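How to Get a Sports Jersey Off the Sofa and Back in the Closet, Clean

In our house the sofa in the living room is the place where sports clothes go to rest. My son comes home from training, he sits down, he takes off the top layer and it stays there until somebody sits on it. For a long time I put everything straight in the washing machine with the towels, and I ruined two jerseys like this. After that I asked Frauke Harms, who washes the team shirts for our handball club, and most of what I write below I learned from her.

You need a mild liquid detergent, an old soft toothbrush, a mesh laundry bag, a clothes brush and a hanger with wide shoulders. Fabric softener you can leave in the cupboard. It makes a film on the sports fabric and then the sweat does not go out well.

Step 1. Pick it up and shake it

Take the garment by the shoulders, not by one sleeve, and shake it two or three times over a hard floor or outside the door. Sand and dry grass fall out better now than when they are wet. Pull the sleeves to the right side and feel in every pocket. I have washed a house key, a mouth guard and a bus ticket which became very small white pieces on everything.

Step 2. Check the color before you wash

Be careful with red and white together. Red can give color in the water, most of all in the first washes, and the white parts become pink. Wet a small corner of a white cloth, press it on the red part from the inside and hold it for 30 seconds. If the cloth stays white, you can wash as normal. If it takes color, wash the garment alone in cold water and do not let it soak.

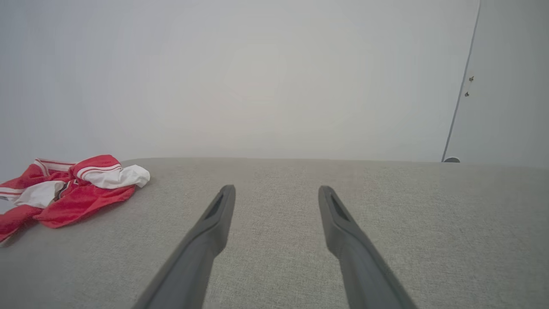 Read the label also at this moment. A jacket with a lining often wants a different program than a thin jersey, and the small symbols are easier to read before the fabric is wet. If the label is cut out, choose the cold gentle program and you will be safe in most cases.

Step 3. Treat the spots

Put a drop of detergent on the collar, under the arms and on the grass spots. Work it in with the toothbrush, in small circles and without pressing hard. Leave it for 15 minutes. If there is a printed number or a name, go around it with the brush and not over it. If your test cloth took color in step 2, keep this time very short and rinse directly.

Step 4. Wash

Turn the garment inside out, close the zipper if it has one, and put it in the mesh bag. Use cold water, a gentle program and a low spin. Do not fill the drum completely. Take it out as soon as the machine stops – a wet red sleeve lying on a white back for the whole night is how I got my first pink jersey.

Step 5. Dry and put away

Turn it to the right side and hang it on the wide hanger, in a place with air but no direct sun. With your hands pull the seams straight while it is still damp. I do not use the dryer for anything with a print. When it is fully dry, fold it with the print inside or leave it on the hanger.

Do not forget the sofa

Sweat and dust go into the upholstery also, even if the sofa is gray and you do not see much. Brush the fabric in one direction with a dry clothes brush, then vacuum with the soft attachment. For a damp smell, open the window and let the cushions get air from both sides, if they can be taken off. Try any cleaning product first on a place which is hidden.

A small change that helped us

I put two strong hooks in the hallway, at the height of my son's shoulder. The rule is that training clothes go on the hook or in the basket before anybody sits down. My neighbor Shirley Pearce does it with a chair next to the door and she says it works better for small children. Since September we follow the rule on most days – on Fridays, after the late training, I still start with step 1 in the living room.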